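Flusham soup contest will go ahead, with smaller spoons

April 14, 2026

The Flusham Soup Supper will return in June after all, ending a winter of argument over whether a town this size can be trusted with free samples.

Last year's supper ran out of soup 55 minutes after the doors opened. Judges had reached only two of the entries by then, and the trophy went to a leek and potato that one of them later admitted she had mainly smelled. Letters were written. One ran to four pages and included a map of the line.

Under the new rules, published this week, each cook must bring enough for 100 tastings, and a tasting now means one spoonful. Bread will be sold separately and may not be used "as a vessel," a phrase that took up most of an evening meeting at the Dornik Street hall.

"We had people coming through with a hollowed-out loaf," said Rasa Stankevičius, who is running the supper for the second time and sounds like it. "You can't plan for that. Well, now we have." 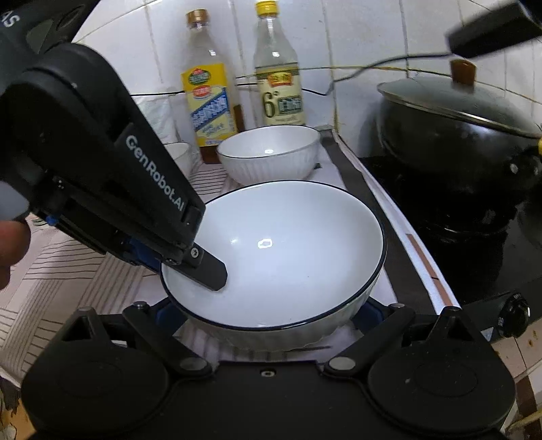
The judging will also move to the start of the evening, before the public is let in. Entries will be numbered, and cooks have been asked not to stand behind their own pots looking hopeful.

The rule on canned stock has been left alone. It is still banned, and it will presumably still be used by everyone who used it last year.

Ewan Te Moana, whose smoked fish chowder was finished off before the judges got to it, said he would enter again and had no hard feelings - although he did ask for it to be noted that his pot was the first one emptied.

"I'd call that a result," he said. "They'd call it a crowd control problem."

Entry forms are at the Undum Bakery and the library. Cooks may enter up to two soups. Chili is once again not a soup, and the organizers will not be taking questions on it.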